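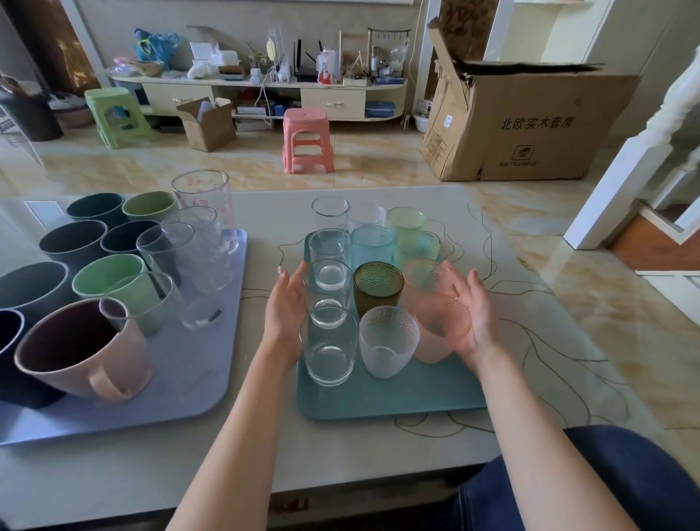

Stekness: cups and glasses on trays, data card

Status: usable, with complaints
Card last edited: 2021-08-06
Edited by: Laine Paulauskas
Earlier text by: Masaru Yoshida

What is in it

Stekness is a set of 35 short sessions in which a person sorts drinkware at a living room table. There are mugs, matte cups, plain clear glasses and colored textured glasses, and there are plastic trays to put them on. The first version of this card called it "a complete record of how people organize glassware." I have taken that line out. It is a record of how a few people moved cups between trays when we asked them to, in a room where we had put the cups out beforehand.

Instructions given

Masaru's wording was "put the things that belong together on the same tray." He wanted it vague. Debora Longo argued for fixed rules and lost. The result is that "belong together" means color in one session, shape in another, and in several it seems to mean whatever fit. If you plan to train or test anything on the idea of a correct arrangement, read the notes file first. Dzintra Koppel marked the sessions where the sorter stated a rule out loud. There are 7 of them.

Labels

Each item gets one of these:

mug (has a handle)
cup (opaque, no handle)
glass, clear
glass, colored
glass, printed
unsure

I don't trust the line between mug and cup. From above, with a handle turned away, a mug is a cup, and our labelers went back and forth on the same item within one session. Jaanus Kairys merged the two classes in his own copy and says his numbers got steadier. They would, of course.

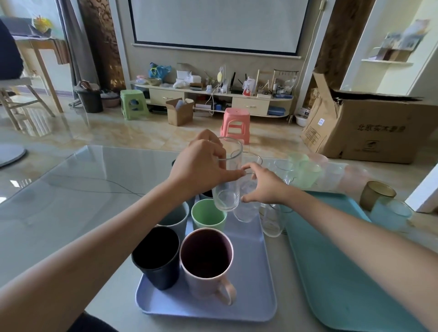

A clear glass in hand over the lavender-blue tray, with the turquoise one to the right.

Color names are worse. Lavender, lavender-blue and pale purple all turn up in the labels for one tray, and teal and turquoise for another. We left them as written. The file colors_merged.txt maps them to a short list, but that list is Masaru's opinion and I would have split the greens differently. Sage and mint are separate in it. Olive got folded into "green, other," and I can't find out why.

Known problems

Clear glass on a glass tabletop. Outlines are poor and reflections have been labeled as objects more than once. We fixed the ones we found. I doubt we found them all.

Overlap. A crowded tray hides its own back row. Item counts per tray were made by eye from a single moment, and I would treat any count on a full tray as a lower limit.

Clutter. The TV cabinet across the room has bags, a woven bowl, a router and other household stuff on top. None of that is labeled.

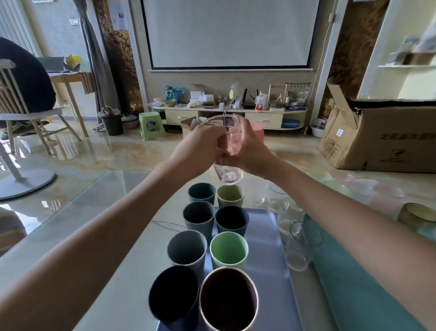
Dark cups. Navy, slate and charcoal get confused with each other all through the set. Two labelers looking at the same cup disagreed often enough that I stopped calling either of them wrong.

What it is not good for

Breakage, weight, washing up, or anything to do with kitchens. People have asked about all of these. The Tralley set has sinks in it, try that. I would also be careful with claims about "natural" tidying. Fifty people tidying their own shelves would tell you more than this does.

Splits

Train and test are divided by session. The same cups appear on both sides, so a good test score says very little about cups you haven't seen. The 3 sessions in the folder named extra have no labels at all and should stay out of both.

Changes since March

Removed the word "complete" from the title
Added the "unsure" label
Renamed tray_left and tray_right, since the trays get moved
Dropped the Nseir comparison table, which nobody could reproduce

Corrections go to Dzintra. Please give the session name and the item, and say which label you would use instead.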